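Thread, 3/5/22. Can a machine do the washing work of a small guest house yet? I have been collecting notes since January and I will put them here in pieces. Please be patient with my English.

**1/** We are a small laundry, Savon. We wash for guest houses and two restaurants. Sheets, tablecloths, towels, kitchen cloths. The washing itself was automated before I was born. Everything before and after the drum is still hands.

**2/** People outside the trade think that washing is the work. The drum does the washing while I drink coffee. The work is to sort, to shake, to lay flat, to fold, to stack and to find the pillowcase that has hidden itself inside the duvet cover.

**3/** On a normal day we fold 140 large pieces. I know this number because we are paid by the piece. One guest house, Hetunholm, has its own sizes for everything, so their linen must never be mixed with the others.

**4/** A salesman from Tositano came to us in winter with a film of a folding machine. It is a good machine. You clip two corners of the towel, it pulls the towel in, and a folded towel comes out at the other side. I asked him who clips the corners. He said: "Your operator." So I would be the operator.

**5/** I do not say this to laugh at him. To find the two corners is the difficult part, and his machine leaves this part to a person. After the corners are found, the folding is only geometry.

**6/** Try it at home. Take a sheet from the dryer in a heap and find two corners of the same short side. You will pull, feel the hem with your thumb, slide along it, and let the sheet fall open. You do perhaps ten small decisions and you do not notice any of them.

**7/** What interests me more is the other kind of machine, the kind with two fingers, which is supposed to learn from how a person does the task. It does not need the clips. It goes to the cloth as the cloth is. 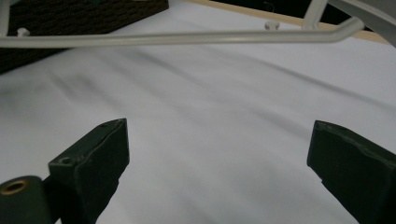 *White cloth, two green fingers, and no corner in sight.*

**8/** Look how little there is to hold on to. White on white, a few soft creases with grey shadow. For me a crease is a message: here the cloth is loose, you can pinch it. A flat part is also a message: do not try, your fingers will only slide.

**9/** With two fingers you must bring them together on a raised fold. If you come too high, you close on air. If you come too low, you push the cloth against the table and it slips away. My own hand corrects this in the middle of the movement. I wanted to know if a gripper can do the same.

**10/** A cousin of the trade, the workshop Değirmenci, makes covers for cushions and has tried a gripper for some weeks. They were kind and told me their numbers. They gave it 20 cotton napkins, one by one, spread on a table. The task was only to pick up each napkin and put it in a tray.

**11/** It managed most of them. The trouble came when two napkins were lying together. It lifted both and was content. A person feels immediately that it is too thick. They told me they still have one employee standing beside it, and she is not bored.

**12/** Speed is the next question. They said that one napkin folded in half, from the table to the stack, took 60 seconds on a good try. I timed myself afterwards with the same size of napkin and I was ashamed to be so proud of the result.

**13/** But I want to be fair. It can be slow at night. If it folds when we sleep, then 60 seconds is not a catastrophe. A dishwasher is also slower than my mother and everybody has one.

**14/** For this it must work without a person beside it, and here I think we are not ready. One sheet falls on the floor, the machine continues, and in the morning I have a neat stack and one sheet that goes back to the wash. With ten sheets I have lost the profit of the night.

**15/** Which chores do I believe in already? Moving closed bags from the door to the scale. Putting the same towel, already flat, on the same stack. Carrying. Anything where the object keeps its shape when you let go of it.

**16/** Which chores do I not believe in yet? Fitted sheets. I do not believe in them for humans either, but we have at least an agreement with ourselves to roll them up and close the cupboard.

**17/** Also stains. We check each tablecloth under the lamp before it goes out. Wine is easy to see. Old candle wax you find with the palm of the hand, because it is the same colour as the cloth. I asked Değirmenci if their fingers can feel wax. They had never thought to ask this.

**18/** Some of you wrote to me privately about jobs. I will answer here. We are few, and we cannot find more people for the folding table. It is warm, you stand all day, and the shoulders suffer. If a machine takes the towels, I will give the same people the tablecloths and the customers. I cannot promise for bigger firms.

**19/** The price, because you always ask. Our last repair of the old ironing roller was 1,256 with the parts, and we discussed it for a week. So you can imagine how long we will discuss a robot.

**20/** My answer for this year: no for the whole folding table, maybe for the flat towels, yes for the carrying. I will ask Değirmenci again when they have tried bed sheets. They promised to begin with the small ones.

**21/** If you work with wet linen and have tried any kind of gripper on it, please write below. Wet is heavier and it sticks to itself, and I have found very little about it that was written by somebody from a laundry.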